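25 October 2025

Quick one, kettle's on and I've got to be out by two.

Finally got the gingham cloth out again. The yellow one, from the Kivbridge market back in March, still had the pin holes in it from where I thought I'd hem it and didn't. Never will now. It's a bit long for the table but I like it long. Yellow checks do something to a grey Saturday, I don't know what, it just feels like somebody's about to bring out cake.

Clearing the table is another matter. Everything lands on it. Notebooks, post, boxes I mean to flatten, paper cups because the proper mugs are all upstairs. I do a sweep, put the lot in a pile, and the pile moves to the chair. Then the chair's needed so it goes back on the table. Guðlaug Nørgaard says get a tray. I have a tray. The tray is under the pile.

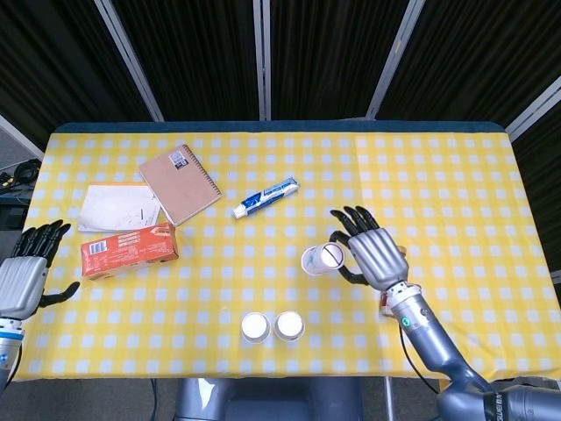
So the new rule is paper in one corner, cups straight in the bin, and anything cardboard goes out the same day. Lets see. The brown notebook stays, it's got all my lists in it, inlcuding the one for this.

Still to do: iron the cloth (maybe), ring Eyvindsson about the shelf, find the other 2 clips for the corners. More when I've had some lunch.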